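Section 4: Putting the workbench together and levelling it

Read this section through before you start. The Stivico bench weighs 26 kg with the top fitted, so have a second person with you from step 6 onwards. You will need the hex key from the hardware bag, a spirit level at least 600 mm long, a pencil and an old blanket.

## 4.1 Fitting the legs

1. Lay the blanket on the floor and place the top on it, face down.
2. Find the four legs. Two are stamped F on the mounting plate and two are stamped B. The F legs go on the side with the straight front edge.
3. Hold the first leg over its four holes and put all the bolts in by hand, two or three turns each.
4. Do the same with the other three legs. Do not use the key yet.
5. Once every bolt is started, tighten them with the key, working from corner to corner across each plate.
6. With one person at each end, lift the bench, turn it over and set it down on all four feet together.

**Caution:** Do not tip the bench up onto two legs. The plates are made to take weight from above and can bend if they are loaded from the side.

**Note:** If a bolt stops turning before its head meets the plate, take it out and start it again. A crossed thread will feel tight but will work loose later.
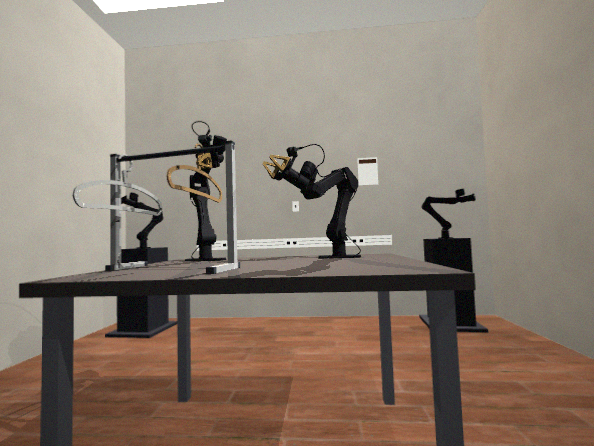
## 4.2 Checking the floor

Most floors are less flat than they look, and tiled ones often fall slightly towards a door or a drain. Put the spirit level on the bare floor where each leg will stand and mark any low spot with the pencil. It helps to get down low enough to see the underside of the top and all four legs at once, as in the picture of a bench on a tiled floor, and to look at where each leg meets the ground. Feet that sit across a grout line should be moved a little to one side or the other.

## 4.3 Levelling

Each foot screws in and out by hand. Turning it clockwise, seen from above, shortens the leg.

1. Screw all four feet fully in, then out again by two turns.
2. Lay the spirit level along the front edge. Wind out the foot at the low end until the bubble is centred.
3. Turn the level to run from front to back at the left-hand side and adjust the back left foot only.
4. Repeat at the right-hand side with the back right foot.
5. Press down on each corner in turn. If the bench rocks, wind out the foot that lifts, a quarter turn at a time.
6. Hold each foot still and tighten its locknut up against the leg.

**Caution:** No foot should show more than 20 mm of thread. If one does, use the Fisevik packing plates (sold separately) under that leg and start again from step 1.

## 4.4 Loading

The top will carry 80 kg spread evenly. Keep heavy items over or between the legs, away from the ends. If you are bolting something to the bench, drill from the top face and fit a washer underneath – a bare nut will pull into the underside.

Go round the leg bolts again after a week of use, then twice a year. Spare bolts and feet are listed in Section 7 under kit number 167.

If a leg plate is bent or a hole does not line up, do not force it. Send a photograph of the part to Haziq Ong at the Govindasamy service desk, with the label from the side of the carton.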